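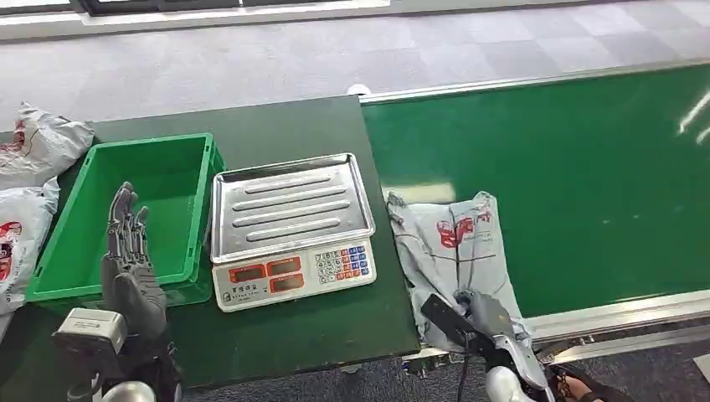 Kalska tests slower unloading of hens to reduce wing injuries

2022-09-16

The poultry processor Kalska will change the way laying hens are received at its Enstead plant, after a trial which started in April and showed fewer broken wings among birds at the end of their laying period. The company told its suppliers this week that the new routine becomes permanent at Enstead and that a second plant, in Liltska, will follow when its staff have been trained.

The trial was led by Itzel Bañuelos, a veterinarian who has been responsible for animal welfare at the company for five years. She explained that laying hens are a different case from broilers. A hen that has produced eggs for more than a year has given much of her calcium to the shells, and her bones can be very thin. Handling that does no harm to a young broiler can break the wing or the keel bone of an old hen.

"We had good figures for the broilers and we were satisfied with ourselves," Bañuelos said. "Then I looked at the hens separately, and I was not satisfied any more."

During the trial, 27 loads of hens were followed from the farm gate to the stunning area. For every load, a sample of 300 birds was examined after slaughter, and each injury was noted as old or fresh. This distinction is important to the farmers, who have complained for a long time that they are blamed for fractures that happen in the truck or at the plant. An old fracture shows signs of healing, while a fresh one shows blood around the break and must have happened close to the time of slaughter.

The largest change is in the unloading. Before, the modules with birds were taken from the truck as soon as it arrived, with the lights of the hall fully on and the fans at high speed. Now the truck stands first for a period in a covered area with low blue light. The modules are lifted one at a time, and the forklift drivers have a lower speed limit on the last part of the way, where the floor has a joint that made every module shake. The joint itself was repaired in the summer.

The drawers are also opened in another manner. The staff take each hen with two hands around the body, with the wings closed, and they no longer lift birds by one leg under any circumstances. It takes more time. Bañuelos said that the line had to be slowed in the first weeks, and that the production manager was not happy about it. Later the staff became quicker and a part of the lost speed came back, but not all of it.

According to the company, the share of hens with a fresh wing fracture was lower in the second half of the trial than in the first. The share with a keel bone fracture changed very little. Most of the keel fractures were old ones, which means that they came from the laying house, often from collisions with perches and the edges of platforms. These cannot be solved at the plant, and Kalska says it will now send the results for each flock back to the farmer, something it did before only when a farmer asked for it.

The reaction among the suppliers is mixed. One egg producer with a free-range flock near Enstead, who has delivered hens to the plant for many years, said he welcomes the flock reports but worries about what they will be used for. "If it is for learning, then fine," he said. "If next year it is for the price, then I want to know it today." Kalska answered that there is no plan to connect the reports with payment. It did not want to make a promise for the time after the current contracts.

Another question is the catching at the farm. This is done by teams from the transport company Sachdeva, which works for several processors in the region and was present at all the loads in the trial. Catching happens mostly at night, it is heavy work, and the teams are paid partly by the load. Bañuelos has proposed that the payment should be by the hour when the birds are old hens. Sachdeva confirmed that it has received the proposal and is discussing it with its customers – a change for one processor would be difficult to separate from the others, it said.

The company has also been asked why it does not stun the hens in their drawers with gas, so that no conscious bird needs to be lifted out at the plant. Bañuelos said that she would prefer such a system and that it has been studied for Liltska, where there is space for it. At Enstead the building is too narrow, and the receiving hall would need to be extended toward the road. No decision has been made for either place.

For the moment the training continues with people who already work in the hall. Each course takes one day and has two parts. In the morning the participants learn about the skeleton of the hen, with X-ray pictures from the trial, and in the afternoon they practice the grip under the eyes of an instructor. Bañuelos teaches the morning part herself. She said that the X-rays have more effect than any written rule, especially the pictures where the wall of the bone is almost as thin as paper. Several participants asked for copies to put up in the break room, and these are hanging there now.

New employees will not work alone with laying hens until they have completed the course. Seasonal workers are included in this rule, which was a point of discussion with the plant management, as some of them stay for a few weeks only.

A written report of 27 pages will be sent to all suppliers this autumn. It contains the results by type of housing and by age of the flock, but the names of the farms are left out. Farmers who want to see the unloading of their own birds can come to the plant on the day of delivery, if they register with the reception in advance and have not visited another poultry house in the days before. Boots and protective clothing are provided at the entrance.

Kalska will repeat the measurements next April with a new group of flocks. The sample from each load will then be 700 birds, so that smaller differences between the loads can be seen.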